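Spent my afternoon at the Tokside open day and I have so many notes. Thread! 1/12

2/12
Quick background for people who don't follow this stuff. Tokside is the shared workshop building out past the rail yard, and every June the tenants open their doors. Last year I got as far as the pottery kilns and ran out of time. This year I went straight upstairs to Bromico, who do two-armed assembly work.

3/12
Getting in was easy. You sign a sheet, you get a sticker, you follow the tape on the floor. I did follow the wrong tape and ended up at a very nice demo of industrial sewing machines, so that was 20 minutes gone (no regrets, I now know what a walking foot is).

4/12
The Bromico room is small and bright, with big windows and trees right outside. I had pictured cages and flashing lights. It's a tabletop with people's stuff along the far side of it -- tissues, pens, scissors -- and two silver arms reaching in over the near side. I loved it right away.

5/12
The job they were showing is called Ploka internally. One arm holds a pointed black tool, the other holds a little threaded part, and they have to bring the two together in midair. No clamp, no fixture, nothing resting on the table. Go try that with a pen cap at arm's length and one eye shut and you'll get why I stood there so long.
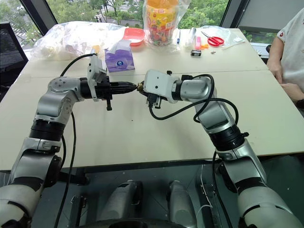
6/12: HOW IT LEARNS
People do the job first, by steering the arms themselves, and the software trains on those recordings. They told us the current version has seen 362 of them. I would have guessed a lot more! Apparently an older version had 1,295 and did worse, because so many of the early ones were sloppy and it picked up the sloppiness too.

7/12
Someone's kid asked if it gets bored. The answer was no, but the people recording it sure do, and they swap operators after 51 tries for that exact reason. Then somebody asked why 51 and got a shrug. It's the number on the sheet.

8/12: WHAT I LIKED
How slowly it goes right at the end. The big move is pretty quick, then for the last bit both arms creep. I caught myself holding my breath on the third run, and so did the guy next to me, and we both laughed.

9/12
Also, they let us see it miss. One run the tip slid off to the side, the arms backed up, and they had another go. Second go also missed! They stopped it there, reset, and talked us through what they thought had happened (their bet was the part sitting a tiny bit crooked in the grip). I learned more from that than from all the good runs put together.

10/12
I got a turn at steering. It's HARD. Your hands know what they want and the arms do something close to that but a hair off. I got the two pieces near each other and then just sort of waved them past each other for a while. Around 2 minutes in I gave up and handed it over to a teenager, who was annoyingly good.

11/12
Things I forgot to ask, so if you know, reply please:
-- does each arm decide for itself or is one program running both?
-- how much does it matter if the sun moves across that window?
-- what happens with a part it hasn't held before?
There's a spin-off project named Ninh that is supposed to deal with that last one, but it wasn't running and I only got the flyer.

12/12
If you go next year: the upstairs demos start on the hour, the room fills up fast, and the good spot is by the short end of the table. Coffee downstairs is fine, the lemon bars are better than fine. I still have the sticker on my jacket and I'm going to go look up walking feet again.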